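**Thread: Storing apples and pears over winter, no shed, no cellar**

**mossyboots**

Evening all. We moved to the Lestasby end of Kenport last year and inherited two apple trees and a pear, all of them old and none of them labelled. Last August I gave most of it away in a panic and the rest went brown in a carrier bag. This year I'd like to still be eating my own apples at Christmas.

Trouble is, I haven't got a shed or a cellar. What I have got is a north-facing back room with the radiator turned off and white cube shelving in it, the kind with lots of open square compartments. It sits at 8 degrees most of the winter, bit warmer if somebody leaves the door open (they do).

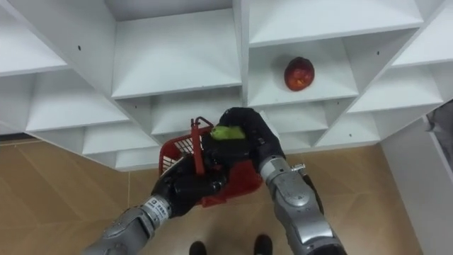

I was going to wrap the apples in newspaper, but my neighbour says that's old hat and you only need to stop them touching. Also I've no idea what to do about pears. Do they even keep? Any help welcome, I've got roughly 60 decent apples to start with and more to come down.

**quincefan38**

Pears are a different animal! Pick them hard, keep them as cold as you can, then bring them into the kitchen a few at a time. Eight degrees is on the warm side for them and they'll go over before you notice, because they rot from the middle outwards. By the time the skin looks bad you've got mush. Press gently up by the stalk, if it gives a bit then eat it that day.

Apples will be fine in there, I'd think. Depends on the variety. If they come off the tree easily in August they're earlies and won't keep whatever you do, so crumble.

**Tattie_Bogle**

Going to disagree about the newspaper. I've wrapped mine for years and lose hardly any. One goes bad and the paper keeps it off its neighbours. Yes it's a faff, and yes you can't see what's going on inside, but you get a feel for it. Put the radio on and do it in an evening.

**quincefan38**

You can't *see* them though, that's my whole point. I had a tray of wrapped Bramleys and by the time I smelt it I'd lost the lot. Unwrapped, single layer, look them over once a week. We'll never agree on this one Tattie :)

**mossyboots**

Ha, sounds like I've walked into an old argument. So here's my plan so far, shout if it's daft:

- Pick on a dry morning, stalks on, and anything bruised or pecked goes straight in the kitchen for stewing.
- Leave everything somewhere airy overnight before it goes on the shelves.
- Apples and pears in separate compartments, nothing stacked up.
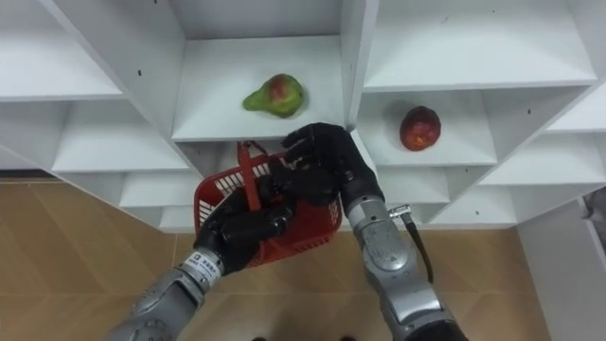 - Weekly check, sniff test included.
- Whatever's left by February becomes chutney.

**Tattie_Bogle**

Not daft. I'd add that flat painted shelves don't let any air underneath, so put some card or a bit of slatted something down first. Egg trays are good if you know anyone with hens. And keep your potatoes out of that room, they make apples taste of earth.

**lowgate_allotment**

Does separating the two really matter in a room that size? It's the same air. I keep mine side by side and have done since we had the plot at Clekamgate. Ripe ones speed the others up, fair enough, but you deal with that by taking out the ripe ones. The door being left open will do more harm than a pear.
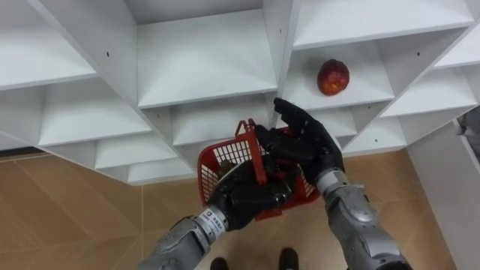
Also worth asking at the Rey orchard open day, they'll name your trees for you if you take a few fruits of each along, with leaves. Take ones that look typical and not your biggest. Once you know what you've got, half of this answers itself – a good late keeper will sit there till March, and a Discovery will be woolly in a fortnight.

**quincefan38**

Seconding Rey. Get there early though, the queue for the naming table goes right out to the car park by eleven. I do still think separate is better, lowgate, even if it's only so you remember to check the pears more often.

**mossyboots**

Brilliant, thank you. I'll take a bag over to Rey. For the rest I'm going to wrap half and leave half bare, and report back in the new year so you two can carry on arguing with some evidence. Off to find a draught excluder for that door.

**Tattie_Bogle**

Write down which half is which. Ask me how I know.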